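Let the Kitchen Be Ugly Again
By Akosua Amissah
10/24/25
21 shares | 4 comments

Went to look at an apartment in Gadport last week. Nice light, bad stairs. And the kitchen — nothing in it. I mean it had a stove somewhere, I was told. No handles on anything. No hooks, no shelf, nowhere for a jar of spoons. The agent called it calm. I called it a dentist's.

When did we decide cooking should leave no trace? Every listing I open looks like this. Bare counters, one bowl, one lemon. My grandmother had a pan on every nail and you could find the salt in the dark. You can't find the salt in these places with the lights on.

And it costs. Friends of mine paid the Atinga showroom 400 dollars for a drawer insert, so the stuff that used to sit by the stove could go hide in a drawer. They now open that drawer more than 21 times a night. Then close it. Then open it agian.

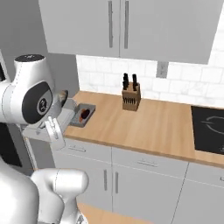
Kwaku Ankrah wrote in after my February column to say I was being sentimental, that he grew up scrubbing grease off open shelves every Sunday and would brick up the whole wall if his landlord let him. Fair. Grease is real. I've scrubbed it too.

But a cupboard door gets greasy as well, Kwaku. You wipe it or you don't. What I mind is the shame part. People hiding the toaster before guests come over. The toaster! As if we might find out they eat toast.

My kitchen: 2 chairs that don't match, onions in a bucket, oil next to the burner where it belongs. Rice pot never gets put away becuase it never gets a day off. Dinner for four, easy, and everybody can reach what they need without asking me which blank panel to push.

Didn't take the apartment. Too many stairs, ok, but mostly the kitchen. Still looking. If you know a place with a decent ugly shelf, write me.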